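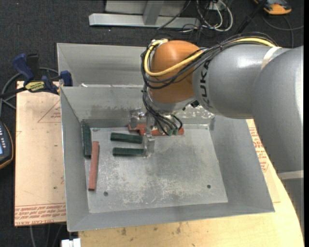

Workshop Storage > Bins, trays and drawers
Sheet metal tray for blocks, or go back to plastic?

rustbeltattic
Sun 14 June
So I've been going back and forth on bins for two weeks now and I need someone to talk me into or out of it. I cut and paint blocks for the craft table at the Stutine market (I'm up to 200 and they're breeding in my garage) and right now they live in cracked plastic tubs. What I want is plain gray sheet metal with a big front tray and a smaller compartment behind it, and sides that slope out so my hand doesn't jam in a corner. The flared walls on the one up top are what got me hooked, and with just a few green and red blocks lying flat on the bottom you can get your fingers around pretty much any of them. What bugs me is the floor. It's scratched up all over and worn kind of whitish toward the lower half, and I keep wondering if that rubs off on paint. Anyone here store painted stuff in bare metal?

mudroom_mike
Yes, and I stopped. Gray marks on everything light colored. Dark green and brick red would hide it pretty well, but if you're doing yellow or white, forget it.

quiltbarn
I'll disagree with mike a little – it depends on whether you wash the thing first! New metal can have an oily film on it, and I think that's where a lot of those gray marks come from. I scrubbed mine with dish soap, let it dry overnight, and I've had cream painted pieces in there since October with no trouble. It's a Stuta, the deep one, I paid 19 bucks for it at Evangelista when they were clearing out the back room.

mudroom_mike
I washed mine. Twice.

quiltbarn
Well then I don't know what to tell you, maybe we got different metal.

sawdust_and_tea
What are the two little round holes in the bottom for? One's near the left corner and the other's over to the right. My first thought was drains but I could be way off.

rustbeltattic
No idea, I was going to ask the same thing. If it was mine I'd be tempted to run screws through them into the bench so it can't slide when I'm digging around in there. My tubs go scooting all over the place.

ladderback
Screws would work but put the heads on the underside or you'll chip paint on them every single day. Or just leave the holes be and stick some rubber feet on it.
Also please don't line it with felt. Somebody is going to suggest felt. It holds every crumb of sawdust and you'll never get it clean.

quiltbarn
I was literally about to suggest felt lol. I've had felt in my button drawers for years and it's fine, you just take it out and shake it.

ladderback
Buttons don't shed sawdust.

sawdust_and_tea
Cork shelf liner? I cut mine to fit the flat part and left the slopes bare. Comes up in one piece and you can wipe it down.

rustbeltattic
Ooh ok, cork I hadn't thought of. I've got most of a roll left over from the kitchen drawers. I like leaving the slopes bare too, so stuff still slides down to the middle.

mudroom_mike
Still say plastic. I have 6 of the Nekora tubs, they stack, they don't scratch anything, and they weigh nothing when I load the truck.

rustbeltattic
Mike I had the Nekoras, those are the ones that cracked! Two went in the same cold snap. But you've got a point about the truck, I hadn't figured the weight into it. Might do metal on the bench and keep a couple of tubs just for hauling.

ladderback
Measure your bench first. The deep Stuta hangs over the front of mine and I catch my hip on it.

rustbeltattic
Going out with the tape after supper. Quiltbarn, do you remember if yours has the back section or is it all one tray?

quiltbarn
All one tray. I clamped a strip of scrap across for a divider and it's held up ok, it shifts a bit if you lean on it. I can measure the inside for you tomorrow if you want.

rustbeltattic
Yes please!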